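I've been making bed runners for a couple of years now, mostly for the spare room and then for anybody who stood still long enough to be given one, and I get asked how to do the patches without them going all puckered. So this is how I do it! It's a slow weekend sort of job (I started my last one on a Monday and it dragged on well into the week, but I kept stopping for tea).

## What you need

- a length of plain cotton for the top
- the same again for the backing
- scraps, the sillier the better
- fusible web, the paper-backed kind you iron on
- thread to match, or to clash if you like that
- sharp little scissors, and a bigger pair you never use on paper

Wash everything first. I skipped this once with a red I'd bought at the Plostemard market and ended up with a very pink pillowcase. Iron it all flat while it's still a tiny bit damp, it's so much easier.

## Measuring up

Measure across the bed and down both sides to where you want the ends to hang. Do it with the duvet on if the runner's going on top of the duvet, because a puffy one eats a surprising amount of fabric. Add a bit for seams, then write the number down somewhere you won't lose it. Mine tend to live on the back of an envelope.

For the width I like a strip you could comfortably fit three patches across, with breathing space between them. Skinny runners look like a scarf somebody's left behind.

If you haven't a piece long enough, join two. Put the join in the middle and press the seam open, and once there's a patch over it you'll never find it again.

## Cutting the shapes

Hearts and squares are the ones to start with. For a heart, fold a bit of card in half, draw half the heart against the fold and cut it out. You'll do a few lopsided ones first. Keep those, I've got a wonky one I'm very fond of and it gets used every time.

Draw round your card on the paper side of the fusible web, cut it out roughly, iron it to the back of your scrap, and THEN cut along the line. Doing it in that order gives you a lovely clean edge. Don't slide the iron about, just press and lift. I use an old Kälin that weighs as much as a small dog and it does the job beautifully.

Once they're all cut, lay the strip out somewhere flat and start moving shapes about. Mix plain with dotted, put a pale one beside a loud one, and don't let two the same colour sit together unless you mean it. I leave mine overnight and always change something in the morning.
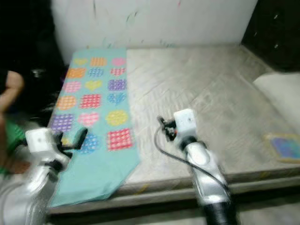 *Hearts and squares on turquoise, laid lengthwise on the mattress.*

When you're happy, peel off the backing paper and press each one down. Start in the middle and work out towards the ends.

## Stitching round the edges

The web holds the patches on, but it won't survive many washes by itself, so go round every shape with a small zigzag. Hearts are fiddly at the dip. Stop with the needle down in the background fabric, lift the foot, turn, put the foot back and carry on. Take the curves slowly and turn a little and often.

My friend Rupert Schwaiger does all of his by hand in blanket stitch and they're gorgeous, but he has more patience than me and better light in his kitchen. If you fancy that, use two strands of embroidery thread and keep the stitches short round the curves.

I buy my thread on the big Trekia reels. Shade 1102 is a nice soft white that goes with nearly everything, and 2908 is my usual for the darker patches.

## Backing it

Put the top and the backing right sides together, pin, and sew all the way round with a gap left along one long side, big enough to get your hand through. Clip the corners close to the stitching (not through it, ask me how I know) and turn the whole thing out. Poke the corners with a knitting needle, press it, tuck the gap in and sew it shut.

I don't bother with wadding in summer ones. For November I'll add a thin layer, and then it wants a few lines of stitching between the patches to stop it bunching up.

Wash it cool, inside a pillowcase if your machine's a rough one, and iron it from the back. Any loose zigzag, just go over it again in the same colour before it frays.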